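Helari Lattice Basket, Long, Black

Item 569
In stock, ships from our shop

Okay, so this is the basket I get the most emails about, and I'm glad, because I've been using mine longer than I've been selling them. It's a long, narrow plastic basket with open lattice sides, and it goes on a table or a shelf and holds the stuff that never has a home. I don't know how else to put it. If you have a drawer you're embarrassed by, you probably want one of these (or two, see below).

I started carrying Helari after I gave up on the Gremow bins, which some of you will remember. The Gremow ones had solid sides and nice lids, but I could never tell what I'd put in them, so I kept buying more tape. I own so much tape! With the lattice you can peek through the side and see the tape is right there.

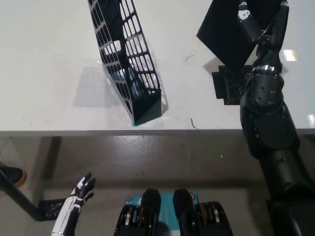
The shape is what sold me. A wide basket turns into a pile pretty fast, at least at my house, and a narrow one makes you lay things down in a row. I keep snack bars and bags of rice in the kitchen one, and the one on my packing table gets mailers, labels and whatever I was holding when the phone rang. It also slides in next to other things without hogging the table — my packing table is not big, and I share it with a printer.

Cleaning is easy. I take everything out, run it under warm water in the sink, and go over the slots with an old toothbrush. Shake it well and let it drain upside down on a towel. I don't put mine in the dishwasher, so please don't write to me if yours goes in and comes out a new shape.

Very small things will find the slots. Paper clips, loose screws, those tiny rubber bands — put them in a bag or a little box first. I line mine with a piece of leftover fabric when I'm using it for sewing bits, and that works fine.

Price and packs
Single basket: $12
Pack of 2: $22
Black only for now. I've asked about white and I'm told February, but I was told that last time too.

Goes well with
Nikzad shelf liner, by the roll (item 172)
Briko clip-on labels, item 2979. They hook right over the lattice, and you can move them when you change your mind.

Returns are the same as for everything else in the shop: send it back clean and I'll refund the basket, you cover the postage. If one shows up cracked, email me a photo and I'll mail you another.

Idun Wallin
Page updated 21 Nov 2023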